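Bradcombe kitchen sessions, progress note for April

To: Vieira fund
From: Marta Pylypenko

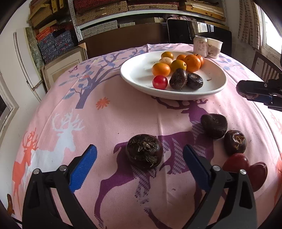 Quick one as I have to be out by 4. Money first. Spent to date 1084, which leaves 76 on the produce line. Ternotano invoice is in that, the Baster one isn't, they still haven't sent it. Will chase Wednesday.

Sessions: 7 run, one cancelled (heating). Each is 90 minutes, and we've been overrunning on nearly all of them. Mostly the washing up.

Fruit and veg tasting going well. Water chestnuts were the big hit of the month. Most of the group only knew them sliced from a can and didnt recognize them whole, dark brown with the papery husk still on. Long talk about whether you peel before or after boiling. We tried both. Peeling first is slower but people liked the crunch better, so the recipe card will say that. Also had oranges, cherry tomato, and a pale tuber that got three different names depending who you asked. Need to settle on one before the cards go to print.

The deer tablecloth stays. I know the plan said plain white for the table but the purple stag gets people talking before they've even sat down, and it washes fine. Big oval plate is good too, everything on it at once and people reach in for what they want. Could use a second one.

Behind on: recipe cards (four drafted, none checked), the allergy sheet, and the sign up form for the next block. Cards are the one that worries me, the tranlation is taking longer than I put in the plan.

Asking for: OK to move the 76 over to printing if produce comes in under again. And a yes or no on the second plate.

Receipts are in the shared folder, apart from two from the market that I still need to scan. Full attendance sheet to follow with the next report.

Marta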